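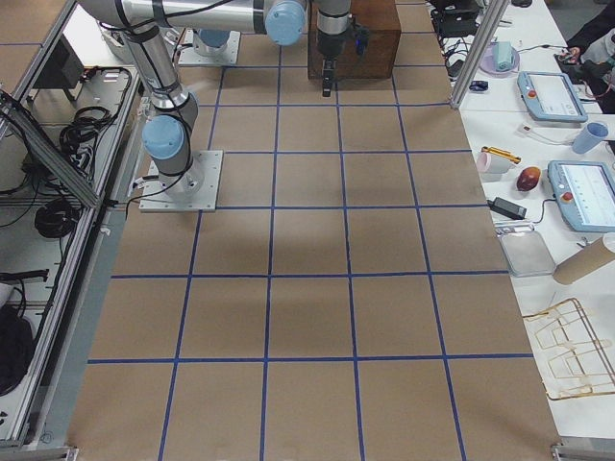 12th April

I have finally started planning the vegetable garden for real, on paper, after three weeks of walking up and down the yard with a cup of coffee telling myself that was planning. I'm doing the square method this year, where every crop gets its own box and stays in it. Brown kraft paper with blue tape laid across it both ways is pretty much the exact look I'm after, only with dirt where the paper is and string where the tape is! Rhiannon Lewis swears by string. She says wood dividers just give the slugs somewhere to live, and she has fewer slugs than I do, so string it is.

The beans are going along the back fence again. I know, I know, I said last year I'd never grow pole beans again after the whole mess came down in the wind, but I found a packet in the kitchen drawer and it seemed mean not to. Carrots up front where the soil is softest. Zucchini gets the corner by the hose and it gets ONE plant. I am writing that down so I can be held to it in July.

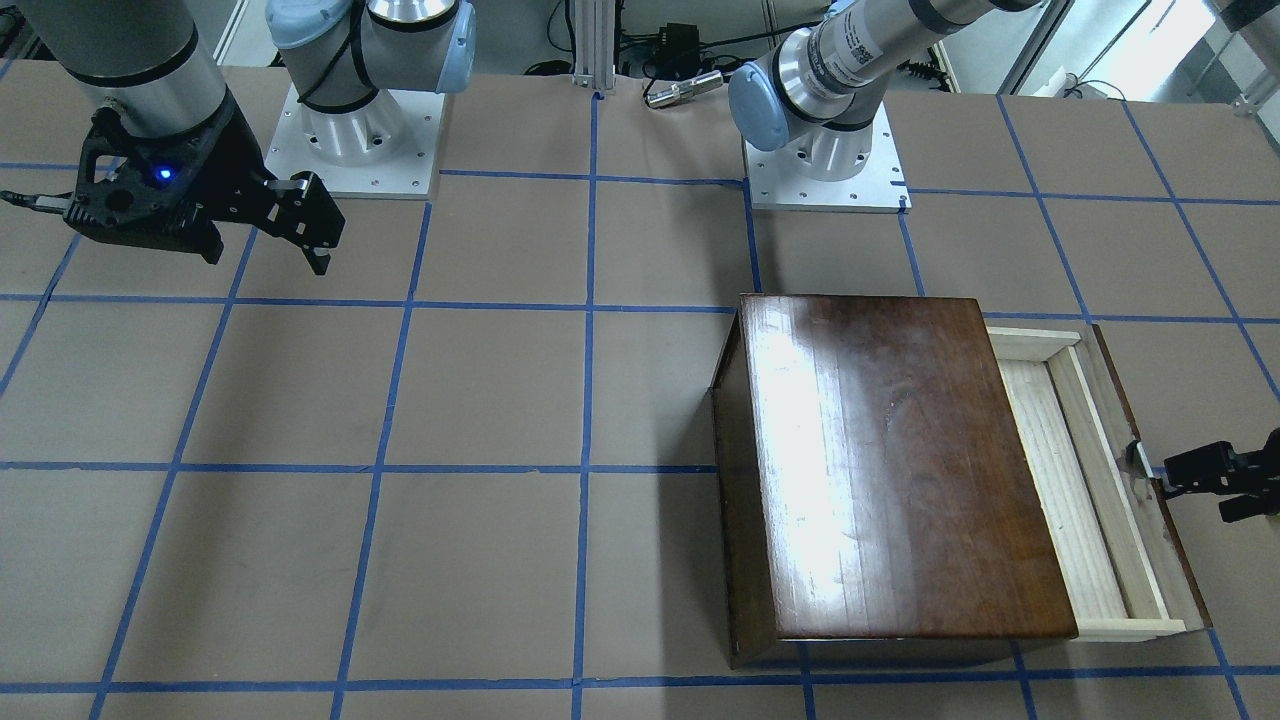

Tomatoes are the sticking point. I have 30 seedlings on the windowsill and space for maybe half of them, and they're already leggy and leaning on the glass like bored teenagers. Zyanya Figueroa is taking a few, bless her, and I'm going to work on Idris when he comes by to return the wheelbarrow. He'll say he hasn't got the room. He has plenty of room, he just likes his lawn.

Went over to Gittins after lunch for compost and came home with compost, twine, a new trowel (the old one is somewhere under the compost heap, I'm sure of it) and a blueberry bush I had no intention of buying. Total damage just under $100, which I'm not going to think about. The blueberry was 20 of that. It wants acid soil and mine isn't, so it'll have to live in a pot by the steps.
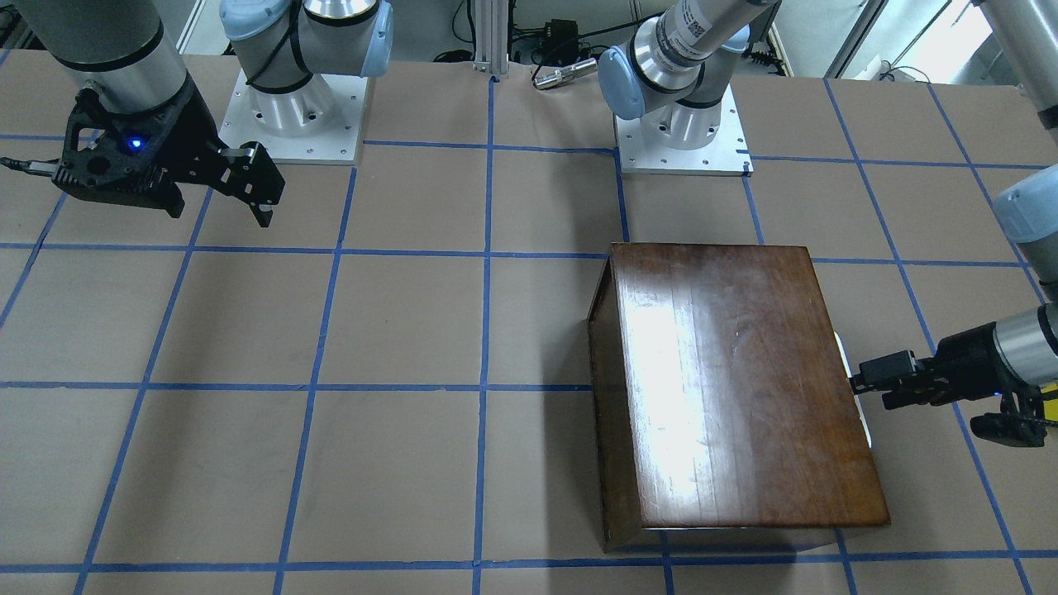

Then I weeded until my knees gave out. The dandelions have roots like parsnips this year. Found a whole row of garlic I'd forgotten planting last fall, looking fat and green and very pleased with itself, so now the map has to change again because it's sitting right where the beets were supposed to go. Beets can move over by the lettuce. Or I could skip beets, seeing as I'm the only one in this house who eats them.

It clouded over at 4 and I came in and made soup out of the last of the freezer leeks.
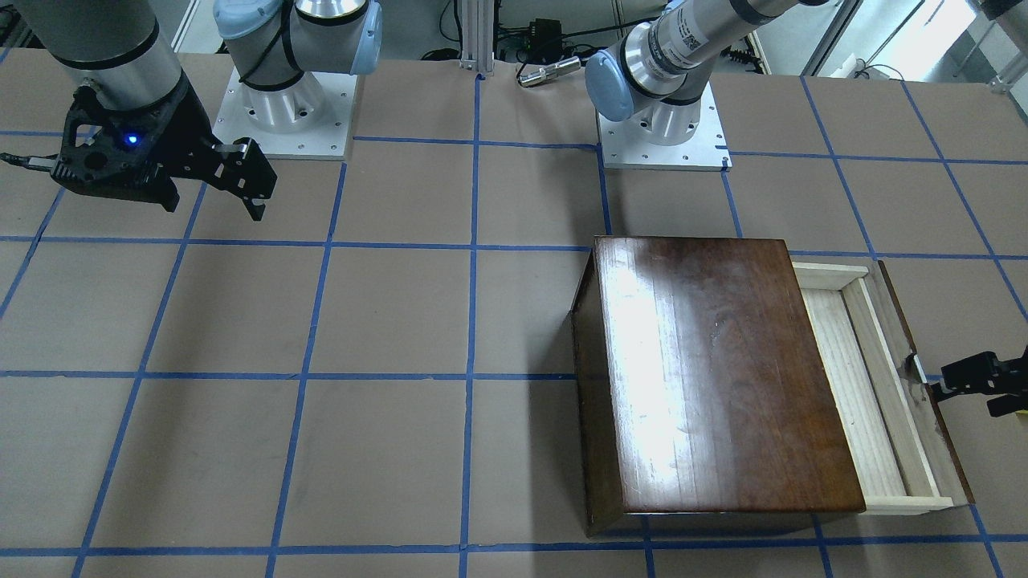 Still have to decide on the path. Bark is cheap but it ends up in the kitchen, and gravel ends up in my shoes. Rhiannon has offered me some old bricks if I come and load them myself, so I may go over tomorrow if my back allows. Need to remember gloves, and the peas have to go in to soak before bed.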